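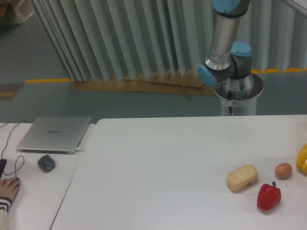
**kostongate_k:** ok but is one egg enough for a strata?? every one Ive made took way more than that

**Tridon21:** not a full strata lol. single serving, one ramekin. bread, one egg, splash of milk, peppers. been doing these for lunch all March

**kostongate_k:** ah ok. then whats with two colors of pepper for a single serving

**Tridon21:** half of each goes in, the rest gets sliced for snacks. red is sweeter to me, yellow is milder. plus it looks nice

**Houda Bouzid:** Red and yellow taste the same once they're baked. Tried it blindfolded with my sister, neither of us could tell. Buy whichever is cheaper.

**Tridon21:** hard disagree. maybe if you bake them to mush

**bastevham_eats:** question on the bread. that could be cake for all I can tell. if its sweet the whole thing is gonna be weird with peppers

**Tridon21:** any plain bread thats a bit soft. not cake. I mean you *could* but dont

**bastevham_eats:** my grandmother did a savory one with leftover sponge. onions, peppers, lots of black pepper. wasnt weird at all, ate it cold the next day too

**kostongate_k:** cold egg and cake. no thank you

**Houda Bouzid:** Soft bread is the problem though. Anything with big soft holes drinks up all the milk and you get a wet bottom. Toast it first. Or leave it out on the counter overnight, uncovered.

**Tridon21:** overnight is too much planning for lunch. I toast it if I remember

**Houda Bouzid:** So that's a no then

**Tridon21:** 2 times out of 3 I remember ok

**hồ_2936:** what temp and how long. nobody has said

**Tridon21:** sorry!! 375, start checking at 21 min. middle should barley wiggle. my oven runs hot so yours might want longer

**hồ_2936:** peppers raw going in?

**Tridon21:** raw, diced small

**Houda Bouzid:** No. Fry them first. Raw peppers let go of water in the dish and then you're blaming the bread.

**kostongate_k:** you were blaming the bread like 5 posts ago

**Houda Bouzid:** Both can be wrong.

**hồ_2936:** ok made it. fried the red one, skipped yellow bc store was out. toasted the bread. bottom was fine, top got kinda dark. needs more salt then I thought

**Tridon21:** foil on top for the first half. and yeah salt the milk not the egg, spreads better

**bastevham_eats:** cheese??

**Tridon21:** if you have it. I usually dont

**hồ_2936:** doing cheese tmrw, will report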